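三月，训练间记录本，下午四点二十

先把上周欠的账补上。U11女队那批GPS背心的数据终于全导出来了，一共504条有效片段，剩下的我放进“待查”文件夹，Mỹ Đoàn说她有空会看（我先替她记在这儿，免得她赖账哈哈）。

这次主要想弄明白一件事：孩子们下半场跑动掉得那么厉害，到底是体能问题，还是我们中场休息安排得太松？之前一直凭感觉说“她们累了”，可是看了曲线我有点动摇。对Brisetti那场，下半场开球后的头5分钟几乎全队都在走，后面反而又跑起来了。真累的话，不应该是越往后越低吗？我盯着屏幕看了半天，连茶都凉了。

对Hovland那场就没这么明显，不过那天风特别大，球老往边线外飘，捡球的时间比踢球还长，所以我不太敢拿来比。先记着，别急着画在同一张图上。上次就是把两场硬凑在一张图里，结果教练组围着讨论了一晚上，最后发现时间轴没对齐，丢人的是我，时间轴是我对的。

中场流程我掐了一下表：进更衣室、喝水、听讲、上厕所、再出来，真正热身的时间只剩一分多钟，还有两个孩子在系鞋带。我跟教练提了，她说可以把讲话砍掉一半，“反正她们也只记得住一句”。行，那下一场就试：讲话缩短，出来以后做一组折返加两脚传球，不做静态拉伸。
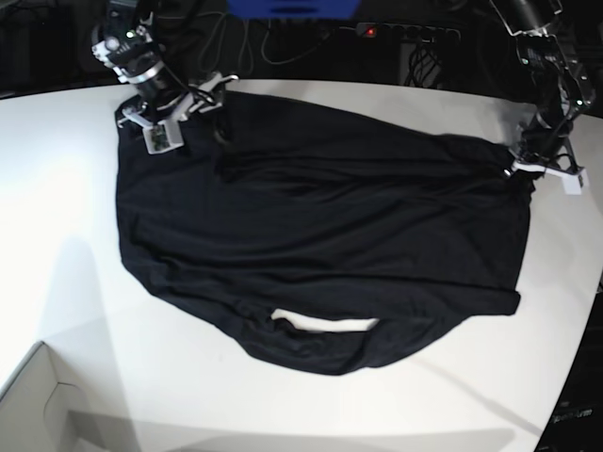 Nhung Tạ
青训部数据与体能助理

接着写折返跑测试。场地还是半块人工草，标志盘间距我用卷尺重新量过，之前靠步子量的那版作废。谁要引用旧数据，请先来找我！旧表里有一行距离写的是2287米，我查了备份，是手误还是设备飘了说不清，反正一个十岁的小朋友在那段时间里不可能跑那么远，除非她中途骑车去了。已标红，不删，留着给大家看看原始数据长什么样。

测试每组30秒，跑完走回来，再跑。开头我想多加几组，被Mỹ拦住了，她说这个年龄跑到第四组以后，你测的就是耐心了。她说得对，第四组开始有人蹲下来研究草里的橡胶颗粒。所以正式方案定三组，第四组改成带球的小游戏，不计成绩，孩子们爱玩多久玩多久（前提是灯还亮着，球场管理那边到点就关灯，已经被关过一次了）。

设备方面：背心小号还是不够，有几个瘦的孩子穿着晃荡，定位盒在背后一颠一颠的，加速度读数我看着就不放心。我试过在腋下夹个小夹子收紧，她们嫌扎，跑两步就自己摘了。Wundance那边的样品是弹性面料，说可以借两件来试穿，我回了邮件，还没收到答复。要是来了，先给两个边锋穿，她们变向最多，最容易看出差别。

还有，背心洗之前一定一定要把盒子拿出来。我不点名，你知道我在说你。

门将的数据我现在单独放一张表，不再和场上球员一起算平均。以前混着算，我们队的平均跑动看着特别惨，其实是被门将拉低的，小姑娘站在那儿认认真真守门，又没犯错。她的表我改成记出击次数和开球落点，落点暂时靠Mỹ站在边线上喊、我在本子上画叉，土是土了点，画完一看还挺有意思：十有八九都开到右边去了，对手要是会看，早就在那儿等着了。教练已经知道，打算让两个中卫分开一点站，给她左边多一条短传路线。

Geremier杯的小组赛程出来了，我们头两场挨得很近，中间恢复时间不多。我建议第二场前一天的训练只做传接和定位球，不测任何东西，背心也不穿了，让她们轻松踢。教练答应得很痛快，倒是几个孩子来问我为什么不戴“小书包”了，看来已经戴出感情了，可爱死了！

待办：
重新导出对Brisetti那场下半场的逐分钟数据，时间轴请Mỹ复核一遍
问Wundance样品的事，再等不到就打电话
充电座第三个口接触不良，先用胶带贴住别用
把中场新流程打印一张贴在更衣室门后
带卷尺（上次那把落在球门后面了）

五点多要去场边摆标志盘了，剩下的逐人曲线晚上回来再贴。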